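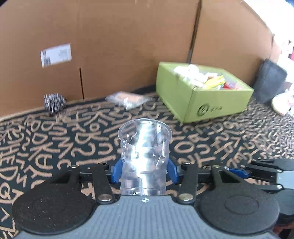 Notebook - grasp pipeline, July

Print this page
E-mail this entry

Picking up from where Liis left it. The aim for the week is to get the width signal clean enough that the planner can use it directly, without the smoothing hack we put in for Harms.

State of things this morning: 284 demonstrations converted, 10 rejected by the loader. Opened all of the rejects. Most have the same fault, a gap in the pose stream while the pictures carry on as normal. The loader was interpolating straight across the gap and then failing its own speed check further down, so the error message pointed at the wrong step. Changed it to test for gaps first and give up with a proper message. Raimonds has reviewed the change and wants the threshold in the config file, not in the code. Done.

Clear objects are still the worst case. With a clear plastic cup in the jaws the segmentation picks up highlights on the wall of the cup and whatever pattern is behind it, and the mask breaks into pieces. The contact estimate then jumps between the pieces from one frame to the next. Two things tried:

1. Ignore the object mask and work only from the blue fingers. They segment well on everything we have. Width comes from the distance between the two inner edges, and contact is called when the width stops changing while the close command is still on.

2. Keep the mask but fill it to its convex hull. Better on the cup, worse on anything near other objects, as the hull swallows the neighbours.

Going with 1. It is also a good deal simpler, and Kadri can drop one model from the install.

One snag with 1 - the stop-changing test fires early if the operator closes slowly. Set a minimum closing distance before the test is allowed to run. Don't like it much, but it holds on the slow recordings I checked. Would rather have a motor current reading, and we don't have one on the hand-held unit.

After lunch, clutter. Ullel (the planner, for anyone new reading this) treats everything outside the target box as one obstacle, so with objects close together it finds no approach and returns an empty plan. 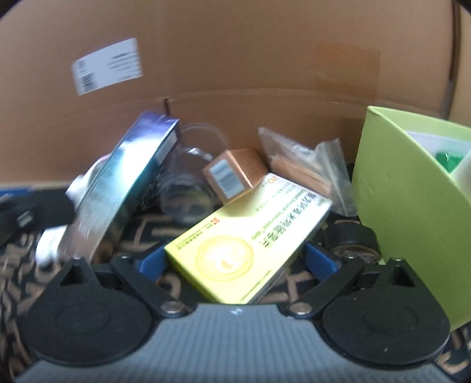

A rectangular box lying at a diagonal between the fingers should be an easy grasp across its short side. Ullel kept proposing the long side. Traced it to the orientation step: it takes the principal axis from the mask, and when a neighbour clips the mask the axis swings round. Replaced it with a minimum-area rectangle fitted to the edges, with the printed face ignored. Ran the clutter set again and the long-side proposals are gone apart from the cases where the target really is half hidden.

Planning time has gone up. The sampler was drawing 4000 candidates per call, and with the finer obstacle map each one costs more to check. Cut the list early by throwing out any candidate whose finger sweep touches the floor plane. On the test call that left 3176, so not much of a saving. Aigars thinks the sweep check should run coarse first and fine only on survivors. Probably right, will try it.

Also noticed: the tag reader is picking up barcodes on shipping labels and logging them as failed tags. Harmless, but it fills the log. Restricted it to our own tag family.

To do
- coarse and fine sweep check, compare timings on the same seed
- move minimum closing distance into config (Raimonds will ask)
- re-export the clear-object recordings with the new width code and tell Dzintra when they are on the Stadus share
- ask Liis which calibration file the older recordings used, the folder has two and they differ in the finger offset
- viewer still draws the left and right fingers the wrong way round when the recording is mirrored

Left the re-export running at 17.40. The log is in the usual place under my initials.

E-mail this entry
Print this page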